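Ganel moves garment folding trial on to padded bed surface

By Caoimhe Ó Briain
7 Oct 2023

Textile care firm Ganel has begun the second stage of its domestic folding trial, moving the work from a hard table to a soft, cloth-covered surface. The change follows a first stage that ended in May and covered 684 folds of flat cotton pieces.

The new station is a bed set against a plain white wall. It has a sage-green cover, chosen so that darker laundry stands out against it. Reference marks in red pen are drawn on the wall itself, with an arrow to each side and the figure 1.23 higher up between them. A navy card at the foot of the wall reads "请勿触碰" (please do not touch). 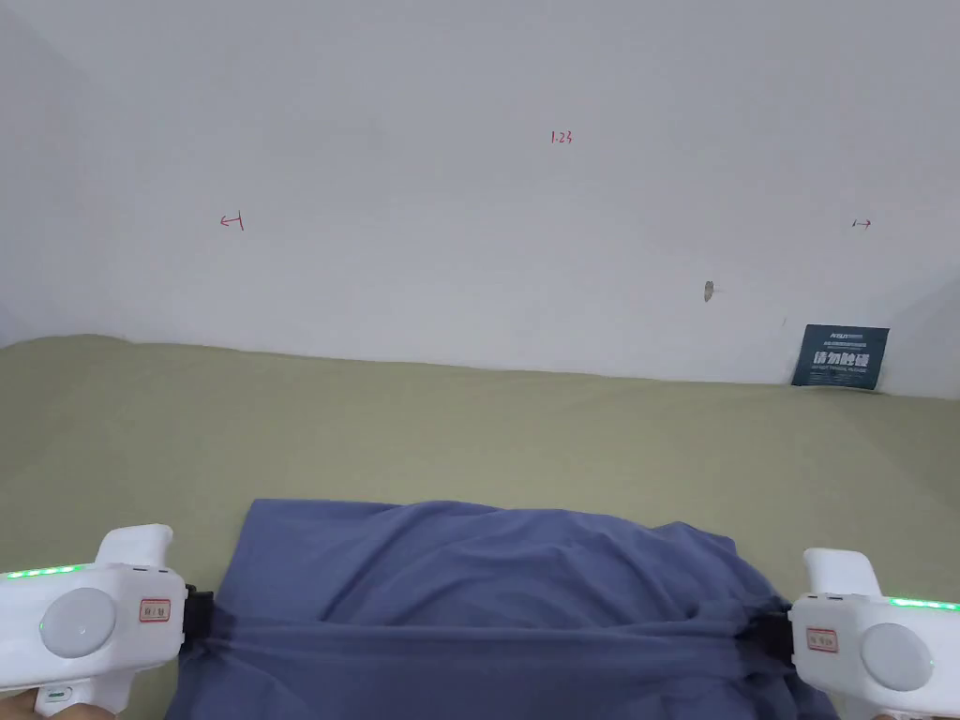 Shengli Fan, who runs the trial, said the hard table had given tidy results that were of limited use to households. "Most people fold on the bed," he said. "The surface gives under the cloth, the lower layer drags, and the crease ends up somewhere else. We want figures for that."

Each piece is handled according to the same written method. It is picked up by two corners, pulled taut, lowered and smoothed from the middle outwards before the first fold is made. Pieces are crumpled between runs so that none starts with a helpful crease. The finished fold is then measured for edge alignment, with a limit of 8 mm between the top and bottom layers. Anything over that is recorded as a miss and the piece goes back into the pile.

The second stage will use 112 items supplied by Matora, mostly light tops and pillowcases, with a target of 2000 completed folds. Heavier items such as towels and jeans have been left out. Fan said these would need a separate method — the weight of the cloth pulls the cover out of line, and it has to be straightened before work can carry on.

The cover is checked at the start of each session for slack and for folds running across the working area. The wall marks are left in place between sessions, and the card stays where it is.
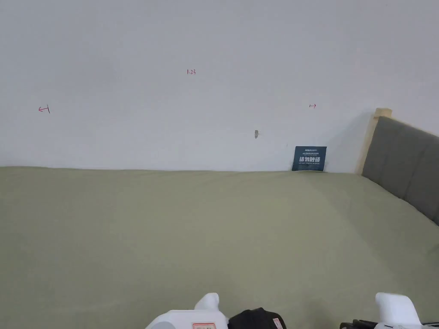
Dates and access

The second stage is being run by Aicha Erraji and Liam Mac Giolla. The method sheet can be requested from Ganel in English or Chinese. Results from the first stage are being checked by Londoño and will be released together with those from the second.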